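Search this manual Go

Section 5. Teaching by hand with the Pumimby grip

The Clanumari software calls this step "natural teaching." Expect it to feel less natural than the name. You hold the grip, you do the job, and the recorder stores what your hand did, mistakes included.

1. Start Futia and open a new task. Give it a plain name you will recognize in November.

2. Squeeze the handle fully, then let go. If the finger reading on the screen lags behind your hand, stop and repeat Section 4. Recording over a lag wastes the whole batch.

3. Pick one small thing to lift. The quick-start card suggests beginning with a "variety of everyday items." Ignore the card – one item, one spot, one direction of approach.

4. Bring the open fingers down on either side of the item. Pause, close, lift, and set it down again.

5. Record 14 takes, then play back every one. Delete any take where you fumbled and recovered. The software rates these "rich" – we have yet to see a robot improve from them.

Note: Small scraps are harder than they look. The closer the fingers come to the table, the more the tips tend to drag, and the drag gets learned along with the grasp.

CAUTION: Keep your free hand away from the fingers during a take. The release button does not cut power.

6. Export to the Qaisi trainer. Error 511 means the export failed, whatever the green check mark says.

12 comments 3 shares

7. Run the result at the slowest speed for 8 tries before you believe the success score. The score is worked out from your own recordings, so it flatters you.

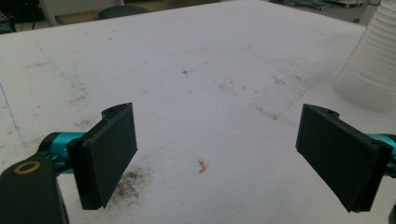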